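Training Bench Project - second progress report
Tanbridge workshop, for the Zornura fund
Tuesday, May 7, 2002

Hello all, and thanks for being patient with me over this one. I know it was meant to reach you before the Easter break, but I wanted the cabinet up and lit before I wrote anything, and the three pilot lamps took longer to sort out than I'd like to admit (I had two of the leads swapped, and spent most of an afternoon blaming the fuses).

Anyway, the big news is that we have a working control cabinet on the bench! It's a grey two-door one, and the learners can get at everything on the front without kneeling on the floor, which was the main grumble about the old wall unit. The amber, green and red lamps run along the top of the left door with the meter underneath, and the rotary selector is lower down where you can reach it easily. 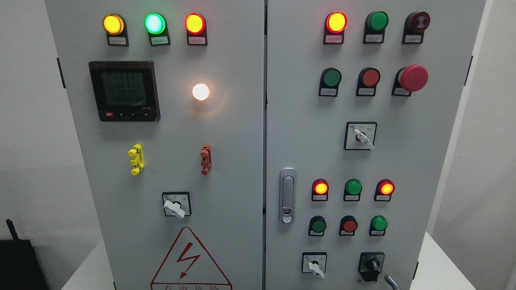

Will learners be working on the cabinet while it's live?
Only on the front controls, with the doors shut and either me or Musyoka Mfaume standing there. Anything behind the doors is done with the supply locked off and the key in my pocket.

Now the teaching side. We've run three evening sessions so far and 14 people have signed up, which is more than the bench can really cope with at once, so I've split them into two groups. The first session is all about reading the front of a panel - what the lamps are telling you, what the meter is showing, which way the selector is turned - before anybody picks up a screwdriver. I was worried they'd find it dull. They didn't, and one lad stayed behind to draw the whole door out in his notebook.

The labels are in Chinese, as you'll remember from my first report. Musyoka has started a bilingual sheet to go with them, and he's done the left door and is halfway through the right. I'd like to keep the original labels on and teach from the sheet, as plenty of the kit our learners meet at work comes labelled the same way.

Money next. We've spent £335 since the last report, nearly all of it on cable, ferrules and a decent crimping tool from Cinov. The Hrytsenko order (spare lamps and a second selector switch) is still outstanding, and they're now telling me 21 days. I'll believe it when I see the box, but it isn't holding anything up.

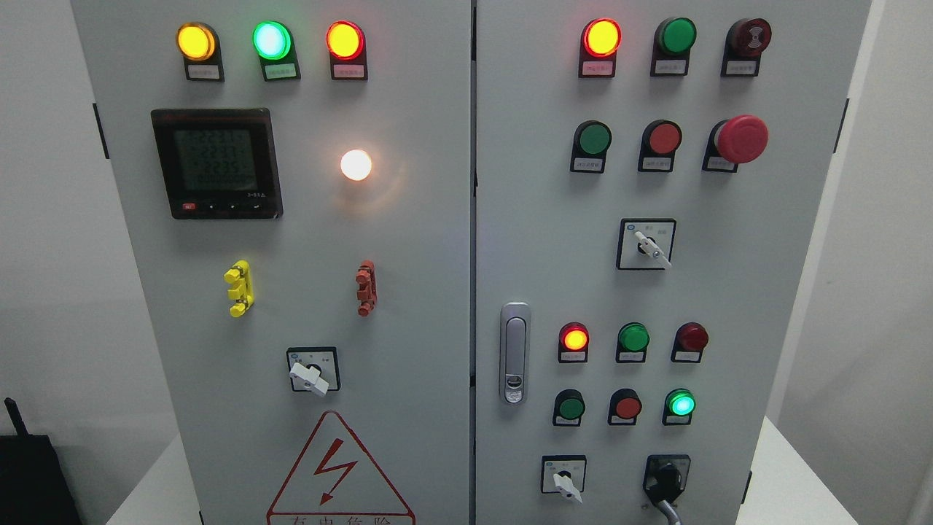

The left door with all three top lamps lit and the meter on.

Still to do before the next report: finish the sheet, write up the fault-finding exercises, and get a proper lockable cover for the socket. I'd also like to talk to you about a second cabinet for October, when the new intake starts. One bench between two groups is fine for now, but I can see it getting silly by the autumn. I'll send costs separately once I've had a quote back.

If any of you fancy coming over to have a look, evenings are best, and the kettle is in the back office.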